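La boîte de conserve

Publié en novembre par la rédaction de Ratenel

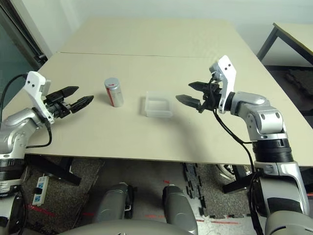

Pourquoi une conserve se garde-t-elle si longtemps ? Parce que les aliments sont enfermés dans un récipient étanche puis chauffés assez fort pour détruire les micro-organismes, et que rien ne peut plus y entrer tant que la fermeture tient bon.

La boîte de conserve est un récipient de métal, le plus souvent cylindrique, dans lequel on conserve légumes, poissons, fruits, soupes ou plats cuisinés. Elle naît au début du XIXe siècle, dans le sillage des premiers essais de conservation en bocaux de verre, et il faut bien imaginer la patience de ses premiers utilisateurs, qui l'ouvraient au ciseau et au marteau ! L'ouvre-boîte n'est arrivé que des décennies plus tard.

Le fer-blanc, c'est-à-dire de l'acier recouvert d'une mince couche d'étain, reste très employé, à côté de l'aluminium. L'intérieur reçoit souvent un vernis qui évite le contact entre le métal et les aliments acides, la tomate par exemple.

Le couvercle est serti sur le corps, puis la boîte passe à l'autoclave. La température dépasse 100 °C pour les légumes peu acides ; les fruits, eux, se contentent souvent de 90 °C.

À la maison, on range ses boîtes au sec, à l'abri des grosses chaleurs, et l'on jette sans goûter toute boîte bombée ou qui fuit (même si cela fend le cœur). Une fois ouverte, mieux vaut transvaser le reste dans un récipient fermé, le mettre au réfrigérateur et le finir dans les 3 jours.

Voir aussi : appertisation, sertissage, fer-blanc.

Contact | © Ratenel, tous droits réservés | Haut de page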